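Workshop Tips: Setting Money Aside for a Robot Arm

If you've been running a small shop for any length of time, you've probably caught yourself wondering whether an arm could take over some of the dull picking and sorting. I wondered for years before I did anything, and I made a few expensive mistakes, so let me pass along what I'd tell a friend over coffee.

Start with the parts, and leave the catalog closed. Put your most ordinary pieces in a bin, mixed up the way they really arrive, and write down the longest, the shortest and the heaviest. Shufen Xiong at Clurska gave me that advice, and she was kind enough to look over my list before I called a single dealer.

Price the gripper separately. It's so easy to fall in love with the arm and forget the hand! Jadus quoted me $1484 for a plain two-jaw set, and then came another $338 for hoses and fittings I hadn't even thought of. Ask for those on the same quote.

Measure your reach with the bins where you want them. Mine sat 22 inches too far back, and I ended up rebuilding the whole bench. A roll of masking tape on the floor would have saved me most of January.

Leave room in the plan for cables, too. They need slack to follow the arm through every turn, and a good dress kit costs more than you'd guess (Mao sells theirs by the foot, so bring your measurements).

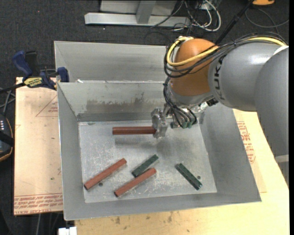
Don't be too proud to use what's already in the drawer. Clamps, scrap sheet and an old sheet-metal bin will do nicely for trials, and you can buy the handsome fixtures from Lallo once you know where everything belongs.

Last of all, put by enough for around 18 hours of help with setup, and try to have your helper come in the morning, when you're both still patient. I keep that money in its own envelope so it doesn't wander off into drill bits.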